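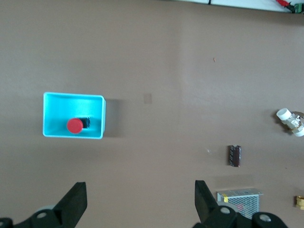
The sorting table at the Nisanen open day, with one push-button already in the blue bin.

Review: Wustudura bench sorting cell, as demonstrated at the Nisanen training centre

Reviewed by Ngọc Cù for the equipment pages

The Nisanen training centre opened its workshop to visiting colleges and small manufacturers in November. The principal demonstration was the Wustudura sorting cell, a bench-mounted arm with a two-finger gripper and a small camera at the wrist. The centre has had the cell on loan since the summer and is considering a purchase. This review is based on the morning demonstration and on a shorter period in the afternoon, when visitors were permitted to operate the controls under supervision.

The task

The cell was asked to clear mixed electrical and mechanical parts from a plain brown table into a bin. The parts were of the kind that collects in any repair shop: a push-button with a red cap, a capacitor, a power supply unit in a perforated metal case, a brass-coloured fitting. None of them was held in a jig or placed on a marked position. Staff moved the parts between runs, and on two occasions a visitor was invited to do so.

Performance

The push-button gave no difficulty and was picked up at the first attempt in every run we attended. The capacitor was slower. A dark cylinder lying on its side offers the fingers little to hold, and the arm twice closed above it before adjusting its height. The clear fitting with white caps at its ends caused the most trouble. Bảo Huỳnh, who led the session for the centre, explained that transparent parts remain difficult for the camera and that reflections from the overhead lights can be read as edges. With the blinds lowered the result improved.

The power supply unit was handled with more confidence than we had expected. The gripper took it across the narrow side and set it down without dropping it. Visitors should note that the unit used here was a light one, and we were not shown anything heavier.

Over the day the centre recorded 300 attempted picks, of which 271 were completed without help. The log was displayed at the side of the room and could be read by anyone present. The remaining attempts were mostly made on the clear fitting.

Setting up and daily use

Assembly of the cell is said to take one working day. The control software, supplied by Gudeta, is laid out sensibly, and our first-time operators were able to start, pause and repeat a run after a short introduction. The stop button is large and within easy reach. Error messages are less satisfactory. Several appeared as a number alone, and the printed handbook of 165 pages has no index.

The finger tips are fixed with ordinary bolts and may be changed at the bench. A spare pair is included. The cable to the wrist camera is rather short for a table of this depth, and the centre has added an extension of its own.

Noise was low enough for normal conversation beside the machine. The arm moves at a moderate pace in its training setting, which suits a teaching room but would frustrate a busy stores department. A faster setting exists and requires a guard, so it was not demonstrated.

Organisation of the visit

Groups were limited to 4 persons, and each was given sufficient time at the table. Questions were answered plainly, including those on price and servicing. Maintenance is provided by Closudgate under a separate agreement, the terms of which were available on request.

Assessment

We recommend the Wustudura cell to colleges and training workshops that wish to teach handling of mixed parts. Purchasers whose work involves many clear or shiny items should ask for a trial with their own stock before placing an order. The handbook needs revision, and a longer camera cable should be supplied as standard.

Further visits to the centre may be arranged through the Nisanen front office, which is open from nine in the morning.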